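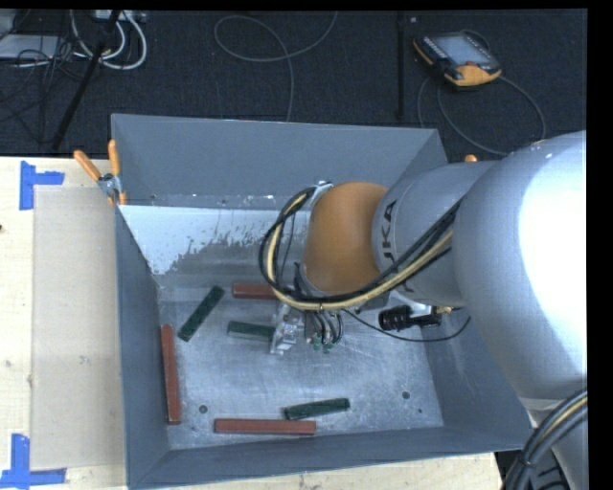 Bin picking with wooden blocks. Bin clamped at the rim, blue tape on the table.

Bin picking at the bench: house rules and tips

Typed up between runs, will tidy later. Applies to the small arm cell and anybody using a bin on a table. Old version (the Ernis sheet) is out of date, bin it.

Before you power up

Clamp the bin. Every time. Two clamps minimum, tug on the rim after. A bin that creeps a quarter inch wrecks your whole pick map and you'll blame the software.

Tape the corners of anything that gets moved and put back. Blue painter's tape peels clean. If you move the bin on purpose, pull the old tape FIRST, then lay new. Two sets of marks is worse than none.

Wipe the bin floor. Dry rag, no spray. Scratches are fine, sawdust isn't.

Read the risk sheet for your task. Changed the gripper, the part or the bin? Then it's a new task and the sheet gets redone. Same goes for a new fingertip shape. Phong Chu signs these, leave it in the tray before 4 p.m.

Speed and reach

Anyone teaching points: slow mode, pendant in hand, one person inside the line. Not two. Second person stays by the stop button and doesnt wander off.

First pass over a new bin goes high, well above the rim. Then step down. Sloped walls are easy to misjudge, the wrist will get to them before the fingers do.

Set the floor limit in the controller, not just in your program. Programs get copied. We had 5 dinged fingertips in May, all from one copied Jeon file with somebody else's table height in it.

Cables

Leave slack for the full wrist turn, then check by jogging both ways. Loop should swing free and not drag over the parts. Rewrap where the sleeve is rubbing.

Cords on the floor: push them behind the table or cover them. Power strips off the walkway. Pendant goes back on its hook when you're done (yes, everytime).

Parts

Wood blocks are good for practice. Cheap, light, no sharp edges if you sand them. Paint them in two colors if you want to test sorting. Toss any with splinters, they snag.

Mix up how they lie. Flat in the middle is easy, try some close to the walls and turned different ways. If it only works on a neat row it doesn't work.

Don't reach in to fix a block while the arm is live. Stop, wait for the light, then reach.

Logging

Write down every stop, even dumb ones. The Raneck log is at 2,227 picks now and the stops are the only part people go back and read.

Spare fingertips and tape: drawer 9. Take the last roll, tell Phong.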